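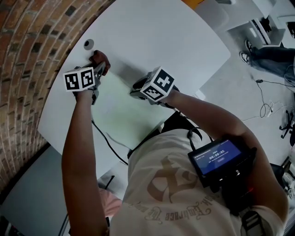
wotexed replied:
Don't fill it. Seriously. You'll want a cable through there one day and you'll be sat with a hole saw swearing at yourself. Leave the grommet where it is and put something over it.

pennyfarthing_jo wrote:
Right so for anyone just arriving, I started this on the old board and it got eaten in the move. Short version, big white table, came out of an office clearance at Gitbridge, we want it as a general work table. Sorting, cutting out, wrapping, the odd meal. Small round dark grommet set in the top near the far side. Works fine as a table. But small things go down it. Pins, screws, a pen lid. I want it gone or at least shut.

Also the white surface marks if you look at it funny. Two questions in one, sorry mods.

mallard32 wrote:
What's the top made of? Matters a lot. Melamine faced chipboard you can't sand, solid surface you can. Tap it, look underneath.

pennyfarthing_jo wrote:
Haven't had it over yet, weighs a ton. Will look tonight.

Tam_in_the_shed wrote:
Disagree with wotexed. Nobody runs cables through a table they eat off. Pull the grommet, glue a disc of ply in from below, two part filler, sand flush, dab of white enamel. Did one in November on a desk and you'd have to hunt for it.

wotexed replied:
Yes and what white. There are a hundred whites. You'll get a neat little moon in a slightly different colour and your eye will go to it every single time.

Tam_in_the_shed wrote:
Take a photo of mine and show you the moon shall I

wotexed replied:
Go on then

Tam_in_the_shed wrote:
It's at my sister's.

wotexed replied:
lol

grout_expectations wrote:
Blanking cap. Measure the hole with the grommet out, NOT the outside of the rim, everyone measures the rim and then moans it doesnt fit. Most of the office ones have a cover with a little slot that swivels shut. You might have lost only the cover. I got two from Ortuño, the shelf fittings people, came in a jiffy bag, no trouble. Grey or black or white.

pennyfarthing_jo wrote:
Oh that's good, didn't know they had covers. There's a bit of a lip inside so maybe it did have one once.

Ieva Koppel wrote:
Can I come in on the marking, as I've had white tables for years and everyone is on about the hole.

Dark things rub off on white. Metal feet, black plastic, rubber, the bottom of a torch. Most of it isn't a scratch at all, it's the other thing leaving itself behind. Damp cloth, drop of washing up liquid, small circles, dry it. If that doesn't lift it, a bit of bicarb made into a paste, very light hand. Don't go straight to the magic sponge. It's an abrasive whatever the packet says, and on a shiny top you get dull patches that only show up when the sun's low.

And don't drag. Lift and put down. I cut a felt mat for the bit I use most and anything heavy or pointy goes on that.

mallard32 wrote:
Second the bit about the sponge. Ruined a windowsill.

bexhill_and_back wrote:
Magic sponge is FINE. I've done my kitchen worktops with it every week and they look like new.

Ieva Koppel wrote:
Matt or gloss?

bexhill_and_back wrote:
Matt

Ieva Koppel wrote:
Well there you are.

bexhill_and_back wrote:
They were always matt!

pennyfarthing_jo wrote:
Ok had a look underneath, crawled under with a lamp. Chipboard, you can see it round the edge of the hole where it's been drilled. Sticker under there says Drundcombe 978 and nothing else useful. So no sanding.

mallard32 wrote:
Right, then definitely not Tam's way, sorry Tam. You'd go through the face before you got the filler level.

Tam_in_the_shed wrote:
You mask round it. I'm not a savage. But fine, cap it.

grout_expectations wrote:
Check the raw edge isn't swollen while the grommet's out. If someone's had a mug over it that chipboard drinks it up. Bit of pva round the inside, let it dry overnight, cap back in.

pennyfarthing_jo wrote:
Looks sound, touch wood (chipboard). Will do the pva anyway.

Anyone got views on height? Two of us use it standing up, leaning in with both arms out, and my back knows about it by teatime. It's proper desk height.

wotexed replied:
Too low for standing then. Raise it. Bed risers if the legs are square, cheap as anything.

Tam_in_the_shed wrote:
Bed risers under a table that heavy with people leaning on it, no thank you. Longer legs or nothing. Or turn it so you're on the long side and not reaching so far. Half of a bad back is the reaching, not the height.

wotexed replied:
They hold up a bed with people in it??

Tam_in_the_shed wrote:
A bed's shoved against a wall and nobody's pushing it sideways

wotexed replied:
Speak for yourself

mod_carol wrote:
Gents.

mallard32 wrote:
Tam's right on the reaching. Put what you use most on the near half and leave the far side for stuff waiting its turn. And for height, elbows bent, hands should come down just above the top. Get someone else to measure you, you always stoop when you do it yourself.

Ieva Koppel wrote:
And tidy the leads on the floor while you're at it, if you've got any to whatever you plug in. Back edge, clipped up under the top. Standing up people shuffle their feet more than sitting down people. I went over one with a tray of seedlings.

pennyfarthing_jo wrote:
Ha, yes, guilty on leads. Will get clips.

Measured the hole with the grommet out like you said and it's not the size I'd have ordered off the rim, so ta for that grout. White cap ordered.

wotexed replied:
What did I say about whites

pennyfarthing_jo wrote:
...changed it to grey

Tam_in_the_shed wrote:
Grey's worse, looks like a plughole

grout_expectations wrote:
Grey's fine. Let us know if it's a tight fit, a wrap of tape round the barrel sorts it if it rattles.

pennyfarthing_jo wrote:
Will do. Off to look at legs now, any shop that does them singly please shout, I only trust myself to buy four if I've seen one first.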